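Okville Casual Tennis: Frequently Asked Questions

We get lots of questions from people who are thinking of picking up a racket for the first time, or for the first time since high school, and we love every one of them. Last updated Tuesday, July 30, 2024.

Do I need to know how to play?

No! Plenty of people come to their first session without ever having hit a ball over a net. Beginners get the two courts nearest the parking lot, where Gobnait Hanrahan runs the first half hour. You'll be rallying from the service line before the water break, and it's a great feeling when you get four or five shots going in a row.

When do you play?

Saturday mornings from 9 to 11, all summer, plus a weekday evening that moves with the school schedule. The evening for each month is posted on the board by the gate and goes out in the email too.

What does it cost?

Your first two visits are free. After that it's $7 a session, cash or card, and kids under 12 play free with an adult. There's no membership to sign up for and you don't have to come every week.

Do I have to buy a racket?

Please don't, at least for the first month. We have a rack of loaners in every size, and trying a few is the best way to learn what you like. If you do get the bug, look for something light with a big head, and ask Remzi Ertürk to check the grip size with you. Most people buy a grip that's too big.

What kind of balls do you use?

Regular felt balls for adults, and softer low-compression ones for kids and for anybody who wants a slower game. The slower ones are so much fun, by the way – the rallies go on forever and your elbow will thank you. 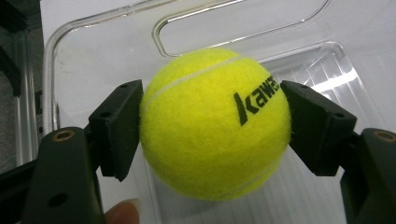 If you'd like to bring your own can, any regular-duty or extra-duty ball is fine. Extra-duty has thicker felt and lasts longer on our hard courts. Regular-duty is meant for clay and indoor play, and on asphalt it goes bald pretty fast.

How long does a can of balls last?

Once the can is opened, the balls start losing pressure whether you play with them or not. For a friendly game you'll get a few weeks out of them. Try dropping one from shoulder height next to a brand-new one. If it doesn't reach your waist and the new one sails past it, move it to the practice basket.

What happens to the dead ones?

They have a long second life! Birsen Altıntaş takes a bag to the Duman Street school every fall, where they go on the feet of the classroom chairs to stop the scraping. Others go to people with dogs (please watch your dog with them, the felt is rough on teeth and a big dog can swallow one). Last year we passed along 321 balls, which made me ridiculously happy.

Can I practice at home?

Yes, and you should, even if it's five minutes while the pasta cooks. Bounce the ball on the strings, palm up, then palm down, then switching sides every time. When that gets easy, try to stop the ball dead on the racket.
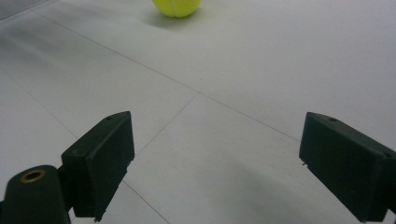

The toss is the other thing you can work on without a court. Hold the ball in your fingertips, lift your whole arm straight up and let go at eye level. Don't flick your wrist. You want the ball to come down in the same place each time, a little in front of your front foot. Do this outdoors if you have low ceilings or a light fixture you're fond of.

What shoes should I wear?

Court shoes if you have them. Running shoes are built for going forward, and tennis has a lot of side to side, so it's easier to roll an ankle in them. Black soles are fine on our courts.

What if it rains?

We wait fifteen minutes, push the puddles around with the squeegees, and then decide. If the lines are still slick we call it off and send a text. Sign up for texts at the gate – there are 156 people on the list now.

Can my kids come?

Absolutely. Ages six and up have their own court with Humaira Niazi, who has the loudest cheer in the county. Littler ones are welcome to hang out in the shade with a grown-up.

I'm shy. Will I have to play a match?

Only if you want to. There's always a hitting court where people just rally and chat. Boris Urban hit there for a whole summer before he tried a match, and now he's first in line for doubles.

Who do I contact with other questions?

Stop by the table at the gate any Saturday, or reply to any of our emails. If you're bringing a group of more than four, let us know by Thursday so we can have enough loaners strung and ready.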